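FOR IMMEDIATE RELEASE
7 July 2024

Brurar opens its doors, and its cup drawer, to the public

Two-armed robot tidies kitchenware in front of 127 visitors, most of whom have children who won't

Brurar, a maker of software for small two-armed robots, held its first open day at its Hunt workshop, where guests watched a pair of robot arms put away measuring cups and spoons at a speed the company describes as "thoughtful."

The workshop had room for 200 visitors and received 127, a turnout Brurar considers excellent for an event whose main attraction was tidying up. Coffee was served. The biscuits went in the first session, and guests in the second were offered an apology and a second cup of coffee.

The demonstration, called Skimell after the software that runs it, asks the robot to do something most people manage while talking on the phone. Kitchen measures are set out on a wooden tabletop between two black arms. The robot has to find them, pick them up, and get them into a plastic container. The measures are light, oddly shaped, and fond of sticking together, and they have handles that point wherever they like. The company chose them after a long search for an object that was cheap, safe, washable, and reliably annoying.

"We could have shown people a robot picking up a cube," the company said in its opening remarks. "Robots are very good at cubes. Very few homes have a cube problem."

Visitors were invited to set out the pieces themselves before each run, and took to this with an enthusiasm that the engineers had not fully planned for. Cups were nested, turned over, and hidden behind one another. One young guest balanced a spoon on the rim of the container and stood back with folded arms. The robot considered the matter for a while, reached for it, and knocked it in, which the room agreed to count.

Over the course of the day Skimell made 233 attempts at a pick. Brurar will publish the full results, including the ones that went onto the floor, once somebody has finished going through the logs. The company declined to give a success rate on the day, other than to say that it was higher than in rehearsal and lower than on the poster.
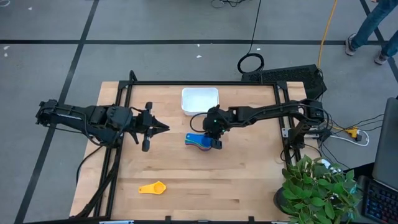 Why use two arms to put away a few measuring cups?
One arm can do the easy part, but nested cups often need to be held by one hand while the other pulls, and a single arm tends to push the whole stack across the table.

Between runs, guests could take the controls and drive the arms by hand. This was the most popular part of the day and the most humbling. Several visitors who had been generous with advice during the automatic runs were heard to go quiet shortly after sitting down. A person steering the arms gets no sense of touch, and has to judge by eye how far the gripper is from the thing it is meant to be gripping. Almost 2 minutes was the best time recorded by a guest for a single cup, and it was greeted with applause.

The afternoon session ended with questions. The ones asked most often were whether it could fold laundry (no), whether it could load a dishwasher (no), whether it would take anyone's job (it has yet to hold one), and when it would be on sale. Skimell is a software package for workshops, teaching labs, and small manufacturers that already own a pair of arms. It isn't a household product, and Brurar has no plans to sell it as one, although the company did take down the names of the parents who asked twice.

Brurar also used the open day to announce Dirkon, a follow-up project that will have the same arms sort mixed small parts into trays. The work is meant for repair shops and short production runs, where the parts change too often to make a custom machine worthwhile. Early trials are under way on screws, clips, and washers. The company reports that washers are worse than cups.

A second open day is planned for October, again at the Hunt workshop. Places are free but must be booked ahead, and groups from schools and colleges are welcome at the morning session. Guests may bring a small kitchen item of their own for the robot to try, as long as it isn't sharp, breakable, or loved. More biscuits have been ordered.

About Brurar
Brurar writes control and training software for small two-armed robots and is based in Hunt. Its products are used for light handling work on tabletops. The company runs demonstrations for customers throughout the year and has now run one for everybody else.

Media inquiries
Reporters who would like to see Skimell at work, or to try driving the arms themselves, may contact the Brurar press desk. Please allow a full hour for the visit. The robot needs ten minutes of it, and reporters generally want the rest for another go at the cup.

ENDS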